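**Willeo Plan – agenda de planificación para despachos**

Planificador semanal para abogados y gestorías. Registra plazos, prioridades y tareas aplazadas.

- Referencia: 464
- Vistas: 5
- Tareas activas: hasta 1.000
- Distribución: Plodmont

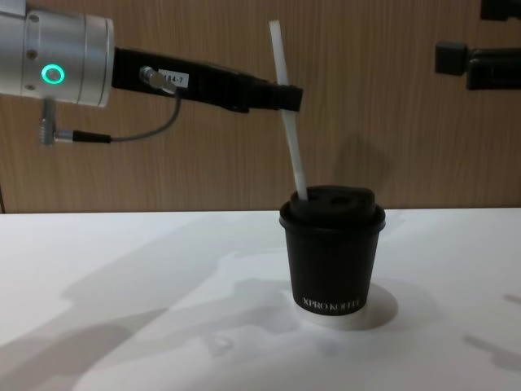
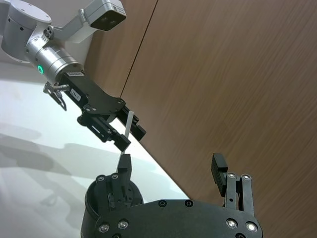 Cada tarea lleva un estado y una fecha de revisión. Las aplazadas no generan avisos – quedan fuera de la vista semanal hasta su revisión. El estado se marca con un aro verde, como el piloto encendido en la muñeca plateada del brazo, y pasa a gris al cerrar la tarea. Exportación en formato CSV.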